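About Windulstead

Windulstead is a kitchenware workshop and testing kitchen. We make wooden boards, keep a small range of bowls and storage jars made to our drawings by other firms, and publish care notes for all of them. The business was started by Leonie Mühlbauer in a rented joinery unit and moved to its present building when the unit became too small for both the saws and the stock. The workshop is on the ground floor. The testing kitchen and the office are upstairs.

What we make

Our main product line is called Sperling. It covers chopping, carving and serving boards in three sizes, with or without a juice groove. Boards are cut, sanded in stages, grooved, sanded again by hand at the corners, oiled and left to rest before packing. The resting stage is the slowest part of the process and sets the pace for the rest. A normal batch is 40 boards. Larger orders are split into batches of that size so that each one can be traced to a single delivery of timber.

A second line, Zorgate, covers the items that stand around a board in daily use: small bowls, jars, crocks and utensil rests. These are not made on site. We inspect them on arrival and return anything with a rocking base or a lid that does not seat properly.

The groove

A juice groove has to be deep enough to hold liquid and shallow enough to be wiped out with a folded cloth. A narrow groove with sharp inner corners collects residue, so we cut with a round-nosed tool and take the turn at each corner as a curve. The outer corners of the board are rounded as well, which reduces chipping when a board is stood on end to dry.
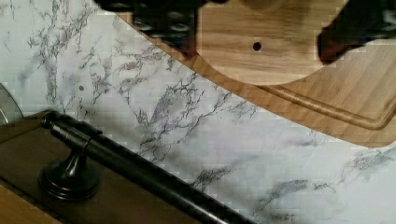 Light-coloured wooden board with juice groove and rounded corner, on a marble-patterned worktop.

Grain direction is checked before the groove is cut. Where the strips in a board run lengthways, the two short sides are cut across the grain and need a slower feed. Any tearing on these sides is visible once oil is applied, and such boards are sanded back or sold as seconds. Seconds are marked on the underside and carry the same care leaflet.

The testing kitchen

The testing kitchen is fitted out as a household kitchen. We considered a laboratory bench and decided against it: boards fail in ordinary kitchens, usually from standing water, heat from a neighbouring appliance or storage flat on a damp surface. The worktop is therefore kept in normal use, with tea and coffee things at the back and small appliances to one side, and boards are tested in the space that is left over. 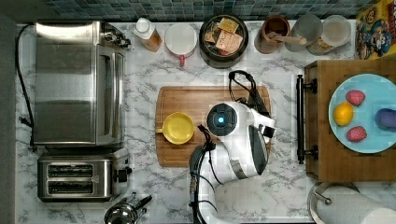 The testing kitchen worktop from above: grooved board and yellow bowl, with the toaster oven and toaster to the left and jars along the tiled back edge.

Layout matters more than most buyers expect. A board should lie flat with all of its edges supported, and there should be a clear gap between it and anything that gives off heat. Jars, mugs and utensil crocks are best kept in a single row against the wall, where they can be reached without leaning across a knife. We use this arrangement ourselves and recommend it in the printed guide.

Each new board design goes through 114 wash and dry cycles before it is listed. Flatness is measured with a straight edge at the start, at intervals and at the end. Designs that move beyond our limit are redrawn or dropped. Results are recorded on paper cards filed by design number, and a summary is available to trade customers on request.

Records and batch numbers

Batch records are kept in Promumora, our own stock register. It lists the timber delivery, the cutting and oiling dates, the person who signed off the batch and any seconds removed from it. The batch number is stamped on the underside of every board near one corner. Please quote it when writing to us about a fault.

Output is some 900 boards a year. The workshop closes in August for machine servicing, and orders received in that month are dispatched in September.

Repairs and re-oiling

Boards can be returned for re-sanding and re-oiling. Boards with splits that run through the full thickness cannot be repaired. Return postage is paid by the customer, and the work is charged by board size. Current prices are on the Services page.

Visits

The workshop is open to trade visitors by appointment. Closed shoes are required on the ground floor. The testing kitchen can be seen on the same visit, and sample boards from the current Sperling range may be handled there. Requests for appointments should be sent through the Contact page, giving the number of visitors and the products of interest.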